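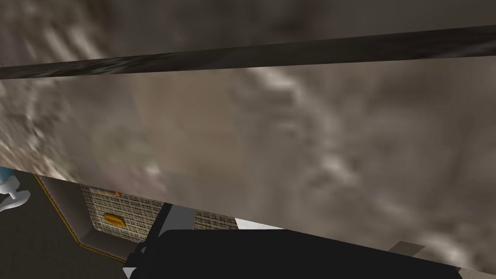
The black gripper low in a simulated room, a woven panel behind it.

Two friends building a robot arm at the Dimen shared workshop have been putting it through its paces on a computer first, and they're having a lovely time of it.

192 shares 6 comments
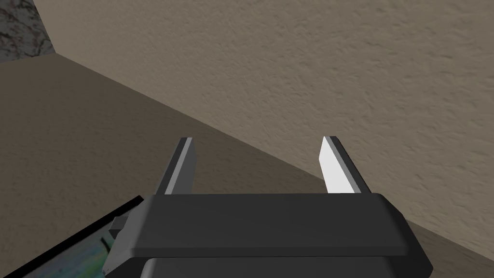 By Somkiat Wiriya

Milagros Cantero started the arm, which she calls Rokell, on her kitchen table last December (her family ate around it!) and moved it to Dimen when the parts outgrew the chairs. She has spent five months on the gripper alone, and most evenings now go into the virtual version, where a bad move costs her a restart and a cup of tea. The real fingers are still to be cut.
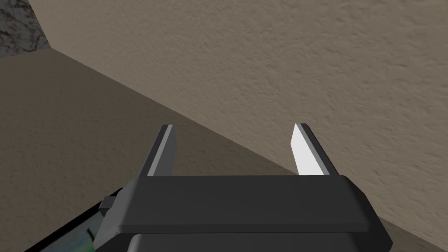 Fingers wide open near the wall in the simulator.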